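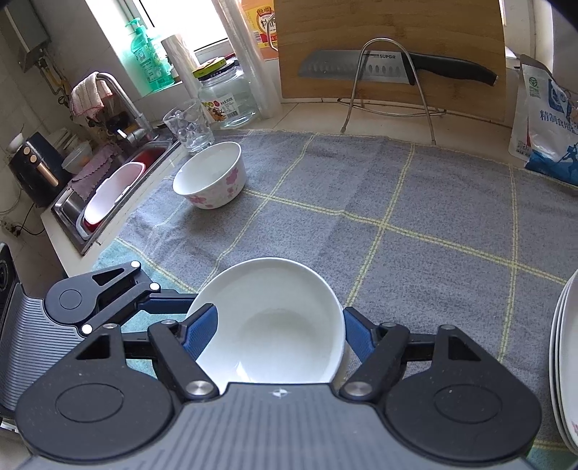

Community Help > Hands-on & Workshops > Robots > Visits and open days

Hosting an open day for hand-held grippers, worried about the bowls

I got talked into running the kitchen table at our open day in November. Wurance (that's our makerspace, the one over the tire shop in Jornbridge) is showing people how you teach a robot arm by doing the chore yourself with a hand-held gripper. Visitors squeeze the thing, move a dish from one spot to another, and the recording gets used for training later. Everyone else on the team picked the soft toys table and the block table before I'd taken my coat off. I got crockery.

We'll have slots of 8 minutes, 2 people per slot, from ten in the morning until we run out of either visitors or bowls. I've done a dry run with my brother-in-law, who grabbed a bowl by the rim, turned it over like he was inspecting an antique, and then asked me which button let go. There is no button. You open your hand. I said this twice.

So what I need to know:

Do I use real ceramic or switch to plastic? The person who wants the recordings says real. The person who wants the insurance says plastic. They're married to each other, so I'm not asking them again.

How do you get a stranger to a decent grip inside 8 minutes, with enough time left that they do the task more than once?

And is a cloth on the counter a good idea or does it just bunch up?

Ye-rin Cho

Wagner Peixoto

I ran a table like yours two years in a row at Stindberg, so I have opinions and a dustpan.

Use real bowls. Plastic ones are so light that people fling them, and they flex at the rim, so whatever your visitors learn about squeezing is wrong for anything you'd eat soup out of. Get cheap ones from a thrift store and don't get attached. We recorded 81 runs on our second open day and lost two bowls, one of them to me while I was explaining how not to lose bowls.

For the grip, skip the speech. I had a lovely speech. It used up half the slot and people nodded through it and then pinched the bowl with the very tips of the fingers anyway. What works better:

Do it once yourself, slowly, with your mouth shut. One finger inside the bowl, one outside, rim well down between the pads. Lift it an inch, tip it, set it down. Hand over the gripper. Let them do a practice go that you don't record, and tell them it isn't being recorded, or they'll freeze up like it's a driving test. Then do the real ones.

The thing to watch for is the wrist. People will hold the rim fine and then twist to set the bowl upright, and the whole business pivots between the fingers. Have them lower one edge of the foot to the counter first and let it rock flat. Kids get this immediately. Engineers want to discuss it.

Cloth: yes, a thick woven one. It's quieter, and a bowl dropped from an inch up survives. Tape the back edge down where it won't show. If it still creeps, put a strip of rubber mat under the front.

Also keep the knives somewhere else that day. You'd think that goes without saying. I had to say it.

zwane_fan_club

plastic. its an open day not a restaurant. we did it with paper cups and people were perfectly happy, plus you can stack 1000 of them in a closet

drybench

Mostly agree with Wagner, but I'd argue about one recording per person versus several. If your recordings person wants variety, take fewer goes from each visitor and move the bowl between goes. Somebody who does the same lift six times just gets faster and sloppier, and you end up with a file full of impatience.

Check the pads between slots too. Visitors arrive straight from the snack table, and a greasy pad on a glazed rim will slide no matter how nicely it's held. A damp cloth, then a dry one, takes less time than finding the next name on your list.

I wouldn't mix paper cups in with the bowls, whatever the poster above says. People crush the first cup, get embarrassed, and then barely touch the next thing you hand them. If it happens to be ceramic, you'll want Wagner's dustpan.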